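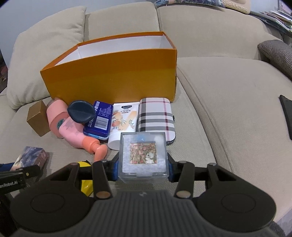

Small household items laid out on a sofa, with an open orange and yellow box behind them.

Narnulow opens bookings for Small Things, its home sorting and packing visits

Plunandale, Monday, February 10, 2025

Narnulow, the home tidying and packing firm based in Plunandale, is now taking bookings for Small Things, a visit that deals only with the little items that pile up on shelves, in drawers and along windowsills. Visits are available to households in Plunandale and Hutchins from today. Castari will be added in May.

The new visit covers items that can be held in one hand. These include collectable pieces, trinket boxes, gift cartons, badges, key rings, small toys and the packaging that people have kept with them. Furniture, clothes, books and kitchenware are not part of the visit and can be booked under the firm's existing whole-room service.

Narnulow ran a trial of the visit with 283 households. Most of those taking part had moved home at least once with a box of odds and ends that was never unpacked at the other end. Many asked for help with deciding what should stay in its own box and what could go in with other things, and this is now the first job on the list at every visit.

How a visit works

Each visit lasts two hours and is carried out by one member of staff, with the householder present throughout. Items are taken out and laid side by side on a sofa, a bed or a large table, wherever there is a clear, soft surface. Nothing is thrown away or put back at this stage.

The householder then goes along the row and says whether each item is to be kept on show, packed away or passed on. Items that already have a clear box or case stay in it. Lids are checked and wiped, and anything with a lining is left as it is unless the householder asks for it to be changed. Loose pieces are wrapped in tissue.

Once the choices have been made, the items for packing go into one larger open-topped box. Customers are asked to use a box they already own where they can — a sturdy gift box or shoebox is fine — and staff will bring a plain one if there is nothing suitable in the house. Flat items go in first along the sides, followed by small cartons, with clear cases on top so that the contents can be seen when the box is opened.

A written list is taped inside the box at the end. The householder keeps a second copy.

What customers are asked to do beforehand

There is very little to get ready. Customers should choose the room, clear one seat or surface and bring together the items they would like to sort. They do not need to clean anything. Fragile items should be pointed out at the start, and anything of high value should be put somewhere safe, as it cannot be handled under the terms of the visit.

Children are welcome to take part in sorting their own collections, provided an adult stays in the room. During the trial, Narnulow found that these visits often ran over time, so families with more than one collection are advised to book two visits and leave at least 7 days between them.

Items to be passed on

Staff can take away up to five small bags of unwanted items per visit. Customers choose whether these go to a charity shop or to recycling. Empty packaging is flattened and taken with the bags — cardboard and clear plastic are kept apart.

Booking

Small Things visits can be booked by telephone or at the Narnulow office in Plunandale. Weekday and Saturday appointments are offered. Customers in Castari may put their names down now and will be contacted when dates for the area are set. Anyone who has already booked a whole-room visit may add Small Things to it by letting the office know before the appointment.

About Narnulow

Narnulow provides tidying, sorting and packing help in private homes. Its services include whole-room visits, packing before a move and unpacking afterwards.

Press enquiries should be sent to the Narnulow office in Plunandale.

Ends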